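The Dish

My sister rang on the Wednesday to tell me I'd won the raffle, and I said what raffle, and she said the one at Entwistle's, I bought you a ticket because you never buy your own. Number 60. I have never won anything in my life, unless you count a goldfish, and my sister says I don't get to count the goldfish as Mum paid the man extra in the end.

Entwistle's is the hardware shop at the bottom of our hill in Ovberg, the one with the mops outside in a bin. Every December they do a raffle for the lifeboat, and the top prize is always a hamper and the second prize is always a drill. I wanted the drill. I'd already decided where I'd keep it by the time I'd got my coat on! So you can picture my face when the woman behind the till reached under the counter and brought out a little oval dish, the see-through sort, with something wrapped in tissue inside it.

"Fifth prize," she said. "Well done, love."

I said thank you very much, it's lovely (I was brought up properly), and I carried it home up the hill in my pocket with one hand round it the whole way so the lid of my flask wouldn't crack it.

When I unwrapped the tissue there was an oval thing in it, cream coloured, smooth, a bit domed on the top. It had no label. It had no smell either, or none that I could find, but I'd had a cold since the clocks went back and couldn't have smelt a bonfire. I put it on the kitchen worktop by the kettle and made a cup of tea and looked at it, and then I rang my sister back.

"What is it, though?" I said.

"It's soap," she said. "It's in a soap dish."

"It could be a bun."

"Why on earth would it be a bun?"

Well, because the bakery three doors down from Entwistle's gives prizes too, doesn't it? They gave a lardy cake last year and there was nearly a fight. And they do those little plain milk rolls, the ones they call Leltias, after the old lady who used to make them or possibly after her boat, I've heard it both ways. They're exactly that colour. They're exactly that shape. My sister said I should just bite it and find out, and I said I wasn't going to bite a bar of soap at my age to please her, and she said then wash your hands with it, and I said I wasn't going to run a perfectly good bun under the tap. We left it there. She had something in the oven.

I want to say I forgot about it after that but I didn't. It sat by the kettle for the rest of the week and every time I filled the kettle I had a little look. If it was a bun it ought to have been going hard, and I did give it a poke on the Friday, and it was hard, but then so is soap, so that was no help at all. The man from upstairs came down to borrow my long ladder and he said soap. The girl who brings the parcels said bun. She said it very firmly, holding her machine out for me to sign, and she said her nan used to keep one back in a dish just like it for whoever was last in from work.

I thought about that a good deal more than I'd expected to. We had a dish at home when I was small, on the edge of the bath, and it was blue, or I remember it blue, and the soap in it was always Lavico, the green kind that went to a sliver and then got pressed on to the back of the new one so as not to waste any. My sister and I used to fight over who got to do the pressing. You had to wet them both and hold them together and count to 100, and if you let go before you got there the sliver slid off in the night and blocked the plug. She always let go. She says I always let go, but she would.

So anyway, by the weekend I'd had enough of looking at it next to the kettle, where it was getting splashed, and I decided the thing deserved a bit of room to itself. I cleared everything off the kitchen side, and I wiped the dish round, and I started thinking about tables. 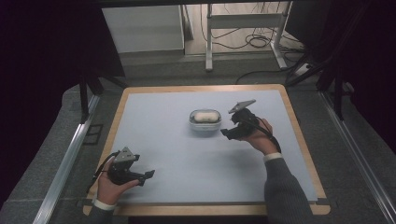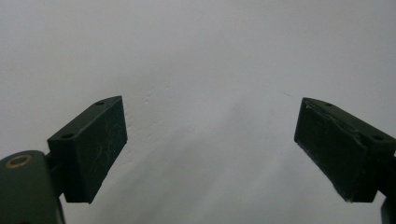
PART TWO: A PLACE TO PUT IT

Give a small thing a whole table and it changes completely. I'd never have believed it. By the kettle it had been clutter, one more bit of business between the teabags and the pile of post, and on a big flat square top with a pale wooden edge, sitting a shade off the middle, it looked like something people queue up for. The bluish rim of the dish picked up the colour of the mat. It had its own little shadow. I went and got my reading glasses so I could be impressed properly.

The table isn't mine, I should say. It lives in the hall down the road where I do my two evenings, the one with the grey carpet and the black curtains, and I'm allowed to use it as long as I don't put hot pans on it (one time! years ago!). I'd taken the dish down there in a shoebox with a tea towel round it. I had some idea that I'd be able to see it better in there, under a decent light, without my own washing up behind it making everything look like a chore.

And I could see it better, that's the annoying part. I could see it was a very good oval. Whoever had made it had taken trouble. But could I tell what it was? I could not. From one side I thought, soap, definitely, I could practically feel it shooting out of my hand and under the bath. Then I walked round to the other side and I was hungry.

I rang my sister again.

"I've put it on a table," I said.

"You've put what on a table?"

"The prize."

There was a long quiet bit and I could hear her telly. Then she said, in quite a different voice, "Does it look like the one at Mum's?"

I said no, Mum's was blue. She said it was never blue, it was clear, and it only looked blue from the lino. She said it had a chip at one end where I'd dropped the nail scissors in it. I said it was her that dropped the nail scissors. And then we were off, the two of us, going round that bathroom like a pair of estate agents: the hook that came off, the flannel with the duck, the window you had to shut with a shoe. She remembered the airing cupboard and I'd lost that altogether. I remembered that the soap lived on the left because Mum was left-handed, and she'd never once noticed, in all those years, and she went quiet again and said, "Was she?"

We were on the phone so long my ear went hot. I sat on one of the stacking chairs with my coat on and my feet stuck out on the carpet, and the dish sat there on its mat, and I'd have to say it was the best evening I'd had since the summer.

She said in the end, "Bring it on Sunday. We'll settle it."

So on Sunday I put it back in the shoebox with the tea towel and took it over on the bus, on my lap, with the lid on. Her kitchen was all steamed up and she'd done too many potatoes. She lifted the dish out, ever so careful, and put it down on the tablecloth between the gravy and the mint sauce, and her two came in from the garden to see, and the little one said "egg" straight away and wouldn't be shifted off it, not even for pudding.

My sister got a knife. I got a bowl of warm water. We stood there on either side of it, one of us with the knife and the other with the bowl, and I looked at her and she looked at me and I don't know who started laughing, but I had to put the bowl down because it was going all over the floor.

"We could leave it another week," she said.

"We could," I said. "It's not as though it's in the way."

She's got it at the moment. It's on the sill over her sink, on the left-hand end, I checked. I'm having it back after Christmas and then she gets it again for Easter, and she says when it's my turn I'm not to go showing it to the parcel girl because that's cheating. I've told her she's not to let it get damp. She says if it's soap the damp won't matter, and I said yes, and if it's a bun?

I did go back down to Entwistle's in the end, about a new washer for the tap. The same woman was on the till, and I had it all ready to ask her, I'd practised it coming down the hill. Then the man in front of me wanted a key cutting and it took an age, and by the time it was my go I'd changed my mind. I bought my washer. I bought a bar of Lavico as well, the green, and when I got home I found the last sliver of my old one and wetted them both and held them together over the basin. I got as far as 60 before the phone went.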